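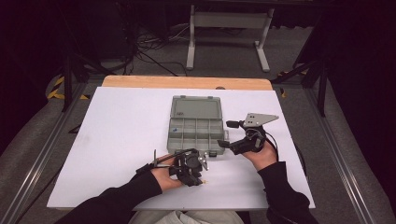 Mamta Dwivedi reckons the sorting bench will be off our hands by December, and that we should stop writing notes as if it won't be. She put that at the bottom of my last page in green ink, so I'm answering it in here.

4/1/26, Sidby workshop

Organisers again, the small-parts ones with the hinged lid. Task list for the day: open, close, pick from a cell, put back in the same cell. 200 goes planned, 198 logged. The missing two are mine, I stopped to let Sibel through with the trolley and forgot to restart the count.

What bothers me is the word "off". When Wukville got their line, the sorting went off people's hands and the checking came on to them. Lâm Dương did a stint over there and says it was the same parts, same bench height, only now you stand and wait for something to go wrong. He found it more tiring. I'd like to see that in the Geltance plan somewhere. I've read all 14 pages and the people at the bench get one paragraph, mostly on where to put their coats.

Other points, no order:

– Doing it with grippers is slower than fingers, obviously. My thumbs ache by lunch. Ask if we can swap over every hour.
– Small cells are the hard part. Lids I'm less worried about, but we haven't tried a stiff latch yet.
– The plan says the new setup will handle "more than 3207 items a shift". Measured where? With whose boxes? Ours come back from Ouali with labels peeling and bits jammed in the corners.
– Thoa asked who gets the blame when a wrong screw goes out. No answer yet. I've asked twice.

Mamta may be right about the date. She usually knows before we do. But I would still want a name next to "exceptions", and so far the column is blank.

Tomorrow: same boxes, then the deeper ones if Britt-Marie can find the key to the cage.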